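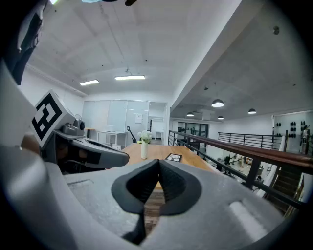
Does the Katsaros hand-held gripper pair need to be recalibrated every time it is taken out of its case?

A full recalibration is required only when a marker cube has been removed or replaced, or when a finger pad has been changed. For ordinary daily use, the short check in the Katsaros software is sufficient. It takes 4 minutes and asks the operator to open and close each gripper in turn.

Question

Our department is considering the hire of a Katsaros pair through Gasmont for a study of simple household tasks, chiefly the moving and setting down of light objects on a table. The quotation we have received covers the two grippers, both marker cubes, the cables and access to the software for one term. We should be grateful for advice from institutions that have used the service on the following points. Is the equipment suitable for staff with no previous experience? Is the monthly charge reasonable? Are spare finger pads included? Our purchasing office requires a written justification before the order can be placed.

Posted in: Equipment hire and service
Viewed 3,308 times

Answer 1 (accepted)

Our unit hired the same pair in April and has since extended the agreement. Staff with no technical background were able to work with the grippers after one morning of instruction. The principal difficulty was fatigue in the wrist, and we now limit each session to 45 minutes.

The marker cubes should remain in view of the overhead camera as far as possible. New operators tend to turn the wrist inwards when reaching for something flat, and tracking suffers as a result.

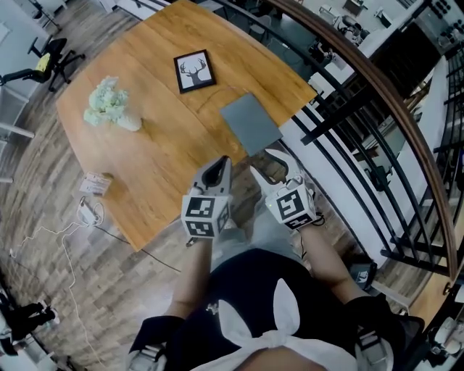 We also found it useful to let operators practise with flat items before introducing anything upright, as the angle of approach is harder to judge. The Gasmont training sheet covers this on its second page, although the wording is not very clear.

With regard to cost, we pay 210 pounds per month, excluding delivery. We considered this acceptable for a short project. For anything longer than a year, purchase would be the better course, and Gasmont will deduct part of the hire charges already paid if this is agreed in writing at the outset.

Spare pads were not included in our agreement. They are sold in packs of 8 and delivery was slow. Please order them with the hire.

Answer 2

Check the insurance clause. Ours excluded damage from drops.

Answer 3

We compared the Katsaros pair with the Clolitz model before placing our order. The Clolitz grippers are lighter and the handles are more comfortable for small hands, but the software was not available for the computers we use, and the supplier could give no date for a new version. The choice may be different for other institutions. I would request a demonstration of both.

Last edited June 28, 2019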